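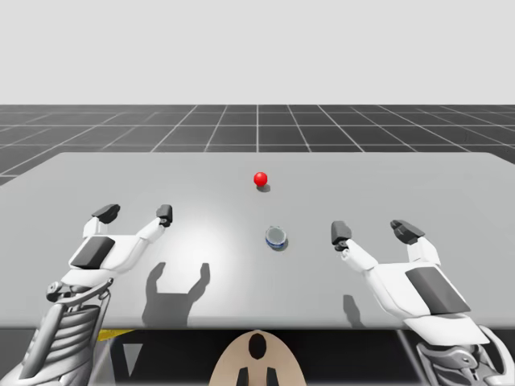
Drerkinico, March 2, 2022

Funier open day: who else went?

gearlash
Got back an hour ago and my feet are killing me but I have to write this down while I still remember it. Funier opened up the whole second floor, and the best stop by a mile was the simulation room. Two arms, one light gray table, a red ball and a can, all of it rendered, and you could stand there as long as you wanted while they messed with it. I stood there for 28 minutes. My brother-in-law timed me (he wanted lunch).

They call the simulator Jakov. The controller that drives the arms is Simon. I mixed those two up all morning and got corrected by a kid of maybe ten, so learn from me.

Irfan Sumampouw ran the session and he was great, really patient with people asking the same stuff over and over. He said they do 400 practice runs in Jakov before anything gets tried on the metal arms downstairs. Then he let us pick where the ball would start. I picked far back near the edge because I'm mean.

plumbob_22
I was in the group before yours I think! We got the ball in the middle and it was a little dull to be honest. Did they show you the view from the gripper? That one sold me. You're looking right over the fingers and the ball suddenly seems miles off.

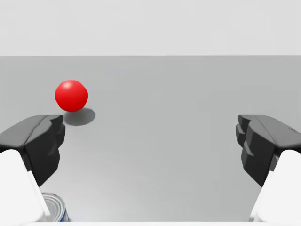 Fingers open, ball up ahead, can down in the near corner.

gearlash
Yes!! That view. I never thought about how little of the can you'd get to see from down there. Just the rim and a bit of the lid and a scrap of blue label. From the wide view you'd say the can is the easy one.

tuesdaywelder
I'm going to be the grump. I drove two hours to see robots and I spent most of my slot looking at a screen. There are real arms in that building, I saw them through the glass, and they were parked. If you advertise a demonstration, demonstrate something. A rendered ball on a rendered table doesn't have dust on it, the lighting never changes because somebody opened a door, and nobody's sleeve gets in the way. I weld next to a robot cell for a living and the stuff that goes wrong is never the stuff in the model.

gearlash
Fair about the parked arms, I wanted to see those run too. But did you stay for the questions? A lady asked almost exactly your thing and Irfan said the shadows and the shine on the ball are there so Simon gets used to them. I can't tell you if that's enough. He didn't claim it was.

tuesdaywelder
I left before the questions. Traffic.

plumbob_22
lol well there you go

kestrel_ann
Jumping in as someone who teaches eighth grade and brought 22 of them. The screen was perfect for us. I would not have wanted my bunch next to a moving arm, and with the simulator they could all yell out suggestions and see them tried. One of mine asked if the arms could fight over the ball and got a completely serious answer about keeping them out of each other's way. She has talked about it ever since.

My one complaint is the room. There were 4 stools and the rest of us stood, and the short kids in back saw mostly elbows.

tuesdaywelder
OK, for a school group I get it. I still think they should put it on the flyer. "Simulator session" would have been two words.

plumbob_22
Does anybody know if they're doing another one? The guy at the coat rack said July but he also told me the restroom was on the left and it was a closet.

gearlash
July is what I heard too, and the woman at the sign-in desk thought the downstairs arms would be running for that one. Bring a sandwich, the line for the food truck went out past the gate. Welder, if you come I'll save you a spot by the glass.

tuesdaywelder
If they're moving I'll come. If it's the ball again I'm sending you my gas receipt.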